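Shops on Dister Parade plan longer evening hours

Newsletter, 2018-06-13

Traders on Dister Parade will keep their doors open until 8pm through the summer, after a trial last December brought more people in than the usual winter evenings do. The bakery, the Lorente ice cream counter and the hardware shop have all signed up. Wito, the sandwich bar on the corner, will stay open for cold drinks and takeaway only.

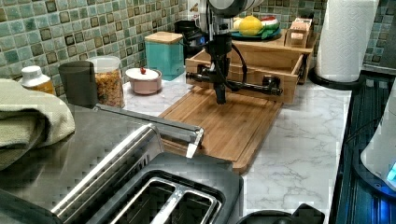 One regular at Lorente wrote to us that the later closing suits people who work in town and get off the bus after six, but that it will only last if the car park stops charging at the same hour. Parking there is £2 after 5pm at present. The council has been asked to look at it and has not yet replied.

Rents remain the main worry. The two empty units next to the chemist are on offer at £285 a week, and one has had no tenant since the shoe shop left. Skaltden, the landlord, says it will take short lets over the summer.

A loyalty card goes on sale at each till next week, priced at 50p. It gives a free hot or cold drink after six purchases and can be used in any of the shops taking part. The first print run is 700 cards. 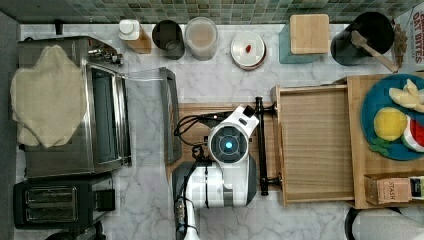 Worktop with toaster oven and two-slot toaster.

Shops wishing to join can leave their details at the bakery.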